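Home News People Food Archive Contact

A low table and a box of packets

The front room of the house in Clastham has one large window, and the low table stands close enough to it that you can read a label without switching on a lamp. For most of the year it is a coffee table. On packing days it gets a cloth, and the magazines go on the floor.

Emmett Holloway has packed snack boxes for neighbors, relatives and former coworkers since he left his job at Chaudhary, a paper goods wholesaler, where he spent his last 8 years in the stockroom. He sends them to people who have moved away and miss what they used to buy at the corner store. The first went to his niece in Londum in January, in a box that had once held printer paper.

"She asked for one thing," he says. "It seemed silly to mail one thing. So I filled the box."

She showed it to her roommates, and two of them wanted to know how to get one. He now sends boxes out most weeks and charges what the snacks and the postage cost him. He has no website. People call, or they ask his niece.

Holloway buys from three stores, all within walking distance, and carries everything home in a backpack. He looks at dates in the store and again at the table. Anything with less than two months left stays in his own kitchen.

"I eat a lot of crackers," he says.
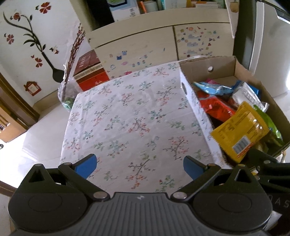 Words by Lorna Pettibone, staff writer

The cloth is white with small sprigs printed on it in green, teal, coral and brown. It belonged to his mother, who used it for Sunday lunch. Holloway likes it for packing because it is pale, and a torn corner of wrapper or a spill of crumbs shows up right away. He shakes it out of the back door when he is done and folds it over a chair.

The box goes on the right side of the table. He is right-handed, and he tried it on the left once and kept reaching across himself. He leaves the middle of the table clear to lay things out when he is deciding between them.

"If I stack stuff all over, I lose track of what I picked," he says. "Then somebody gets two of the same and none of what they wanted."

Most of what he sends comes in small shiny packets, and these are the hardest to pack well. Bags with a lot of air in them take up room and pop if they are pushed. Flat ones slide. He used to stand them in rows like file folders, and he says the rows looked good until the box was turned on its side in a truck. Now he puts them in loose, gives the box a shake, and fills whatever gaps open up.

The boxes are secondhand. Holloway gets them from a produce store on his street, and plenty of them have holes punched in the walls. He doesn't mind the holes for people who collect from the house. For the mail he uses a box without holes, or sets a sheet of card inside to cover them.

"The post office will take almost anything," he says. "A packet in the right spot will still find its way out."

He keeps a notebook with a page for each person. Some pages are a single line. One reads "no coconut, not even a little." Another lists five kinds of hard candy in order of preference, with the last crossed out and put back in. At the back he writes the parcel numbers. The latest ends in 2511, and he had it open on his knee while we talked, waiting for a call to say that it had arrived.

The item he is asked for most is a lime wafer made by Cekis, and he has trouble finding it. One of his stores stopped carrying it in the spring. Another gets a carton now and then and puts it behind the counter for him. He will send no more than 3 packs to any one person so that there are enough to go around.

I asked if he would think about making the boxes into a business. He said his niece asks the same thing every time she visits. He would need a bigger table, and he would have to stop using the good cloth.

"I did stockroom work for a long time," he says. "I know what it looks like when there's too much of it."

His next packing day is Sat 18 October. He has four boxes to fill and has the packets for two.

Related
Where to find secondhand cartons in Clastham
The corner stores that still keep a tab
Mailing food: what to wrap and what to leave out
Letters: more on lime wafers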